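Kapitel 7
Textile Flächengebilde: Bindung, Dichte und Flächengewicht

Lernziele
Nach der Bearbeitung dieses Kapitels können Sie
- die drei Grundbindungen anhand ihres Rapports unterscheiden,
- Kett- und Schussdichte normgerecht angeben,
- das Flächengewicht eines Gewebes aus Garnfeinheit, Fadendichte und Einarbeitung abschätzen.

7.1 Einordnung

In Kapitel 6 wurde das Garn als linienförmiges Gebilde behandelt. Gegenstand dieses Kapitels ist der Übergang zur Fläche. Ein Gewebe entsteht durch die rechtwinklige Verkreuzung zweier Fadensysteme: Die Kette verläuft in Längsrichtung der Warenbahn, der Schuss quer dazu. Maschenwaren und Vliesstoffe folgen anderen Bildungsprinzipien und werden in den Kapiteln 8 und 9 besprochen.

Die Eigenschaften eines Gewebes hängen von vier Größen ab, die sich gegenseitig beeinflussen: Faserstoff, Garnfeinheit, Fadendichte und Bindung. Wird eine davon verändert, müssen die übrigen in der Regel angepasst werden. Ein Atlas mit der Fadendichte einer lockeren Leinwand wäre schiebeanfällig, eine Leinwand mit der Dichte eines feinen Atlas ließe sich bei gleicher Garnfeinheit unter Umständen nicht mehr anschlagen.

7.2 Grundbindungen

Als Bindung bezeichnet man die Ordnung, in der sich Kett- und Schussfäden verkreuzen. Die kleinste Einheit, die sich in beiden Richtungen wiederholt, heißt Rapport. In der Patrone wird jede Ketthebung als gefülltes Feld dargestellt.

Die Leinwandbindung besitzt den kleinstmöglichen Rapport von zwei Kett- und zwei Schussfäden. Jeder Faden wechselt nach jeder Kreuzung die Warenseite. Daraus folgen eine hohe Schiebefestigkeit und ein gleiches Bindungsbild auf beiden Seiten.
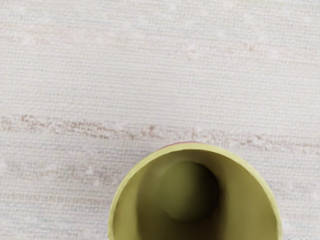 Bei der Köperbindung werden die Bindungspunkte von Schuss zu Schuss um einen Kettfaden versetzt, wodurch der diagonale Grat entsteht. Der kleinste Rapport umfasst drei Fäden je System. Die Atlasbindung benötigt mindestens fünf; ihre Bindungspunkte berühren sich nicht, die langen Flottierungen erzeugen eine glatte Oberfläche mit geringer Scheuerfestigkeit.

7.3 Fadendichte und Flächengewicht

Die Fadendichte wird in Fäden je Zentimeter angegeben, getrennt nach Kette und Schuss. Für eine Warenbahn ergibt sich die Gesamtzahl der Kettfäden aus Dichte und Breite, zuzüglich der Leistenfäden. Das Mustergewebe Vimari, auf das sich die Aufgaben dieses Kapitels beziehen, wird mit 2.482 Kettfäden geschärt, das leichtere Gewebe Tosh mit 1.326.

Das Flächengewicht in Gramm je Quadratmeter setzt sich aus den Anteilen beider Fadensysteme zusammen. Mit der Feinheit Tt in tex, der Dichte D in Fäden je Zentimeter und der Einarbeitung e in Prozent, bezogen auf die Gewebelänge, gilt für jedes System:

m = D · Tt · (1 + e/100) / 10

Die Einarbeitung berücksichtigt, dass der Faden im Gewebe wellenförmig liegt und daher länger ist als die Strecke, die er überspannt. Ausrüstungsauflagen wie Schlichte oder Beschichtung sind gesondert zu addieren.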